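Putting the Hand Tools in Order

Readers in Rundton have asked how a small household tool collection should be kept. I recommend sorting by use, with fasteners stored apart from anything that has a handle. My own sorting took 44 minutes one evening in June. 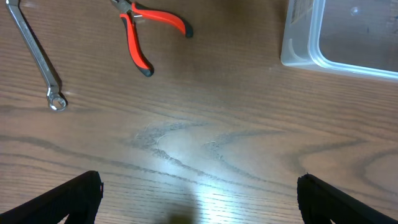
Wrenches are best put away by size, and each should be wiped before it is returned to the drawer. Pliers follow. The pair with the red and black handles will go in the front section, closed, next to the cutters.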